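Simulation technician, robot safety - Mavammont
Esetbridge site, full time, fixed term

Mavammont is hiring a technician to work on the follow-up to a fault in our tabletop sorting cell. The job is based at Esetbridge and reports to Krešimir Milošević.

In November the arm in the cell closed its gripper on an operator's glove during a restart. The stop button had been pressed and released, and the controller took the release as permission to finish the last move. The operator had bruising to two fingers. The cell has been locked out since then and will stay that way until we understand the fault and have tested a fix.

Most of the testing is done in simulation. We change the start position, the objects on the table and the timing of the stop, then record what the arm does on restart. So far the fault has come up in 3 of 200 runs, and we don't yet know what those runs have in common.

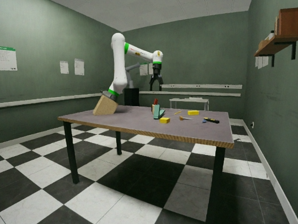
Simulated test cell, gripper open over the table.

What you would do:
Set up and run restart tests, and keep a log that another person can follow.
Compare controller records from failed runs with those from good ones.
Help write the new restart procedure and the lockout instructions.
Work with Rizwan Awan on the physical checks once the cell is cleared for low-speed use.

What we need:
A trade certificate, diploma or degree in mechatronics, electrical work or something close to it.
Experience with industrial or lab robots, including fault finding.
Enough programming to change a test script and read someone else's.
Clear written English. Much of this job is reports.

Experience with simulation software is useful but we can teach it. So is any background in incident investigation or machine guarding.

You will not be asked to enter the cell while the drives are powered. If you think a test is unsafe you can stop it, and you don't need a supervisor's approval to do so.

Hours are 38 a week, day shift, with no on-call work. The term is one year. Parking is free and there is a bus stop at the gate.

Send a resume and a one-page letter to Krešimir Milošević at the Esetbridge office. In the letter, tell us about a fault you worked on and how you recognised the cause - or why you couldn't. Applications close Wednesday, April 11, 2018.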